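Recount math in Liltholm

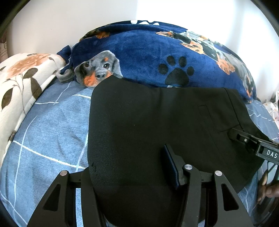
The county finished its canvass at 4 p.m. and the council race stands at 29 votes out of 3,124 cast. State law sets the recount trigger at one percent, so a machine recount is automatic. Shufen Lu can still ask for a hand count, but her campaign pays for it.

I doubt she will. The last hand count in Jondeck changed two ballots per 1,000. At that rate six votes move here, and all of them would have to go her way to cut the margin to 23. The 18 provisional ballots are already in the total.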